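Flaniveo Helpdesk
Ticket 1880: Attachments over 2 MB fail on the parts enquiry form
Opened by: Leokadia Ostrowski
Assigned to: Hamisi Mugo
Priority: Normal
Status: Awaiting confirmation

16/02/2019 09:12, L. Ostrowski
Customers using the parts enquiry form get "Upload could not be completed" when they attach a photo. Small files go through. Text-only enquiries are fine. Same result in Firefox and Chrome. The limit printed on the form is 10 MB.

09:40, H. Mugo
Reproduced on live and on staging. Files of 1.9 MB are accepted, 2.1 MB refused. The form's own limit is set correctly in the admin panel. PHP upload_max_filesize is at its default of 2M on both servers. Raised to 12M, post_max_size raised to 16M, PHP-FPM restarted.

10:05, H. Mugo
Staging now accepts the larger files. Live still refuses them, but with a 413 from the proxy this time.

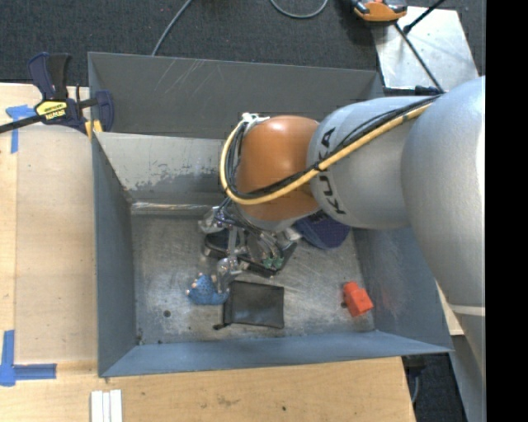 The proxy on live was moved to Gitgate in June and the old client_max_body_size line was not carried over, so nginx falls back to 1m for that host. Not clear why files between 1 and 2 MB were getting through before. Possibly the form was posting to the old hostname until the cache was cleared. Left as an open point.

10:31, H. Mugo
Added client_max_body_size 16m to the server block, ran nginx -t, reloaded. Live now returns 200 and the attachment arrives in the enquiries mailbox.

11:18, L. Ostrowski
Works for me. Wanda Sowa at Wasilewska still gets the error from her office.

11:26, H. Mugo
Please ask her to reload the form with Ctrl+F5 and send the exact time of the next failure. The log has about 400 refused posts since the move, 174 of them from one address, which may be theirs.

11:50, L. Ostrowski
Asked. Waiting to hear.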